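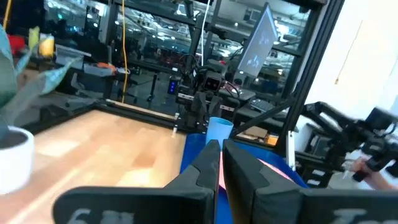 Figure 1. Light blue plastic cup at the work table.

3. Table setting layout

The Trasside project compares ways of laying out a small table setting on a wooden top. Cyprian Rutkowska wrote the placement rules in January.

Utensils are placed first – fork above, spoon below.

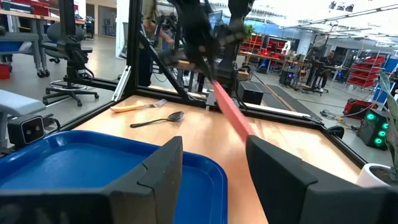 Spacing between utensils is judged by eye in this version. Handles of different lengths make a fixed grid impractical.

The blue tray holds the flat items.

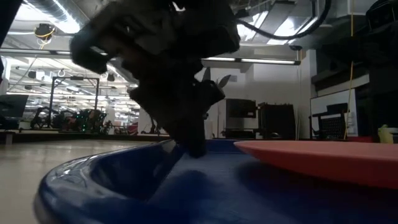

Raised rims reduce the usable area, so the rules measure from the inner edge. Cup placement is covered in section 4.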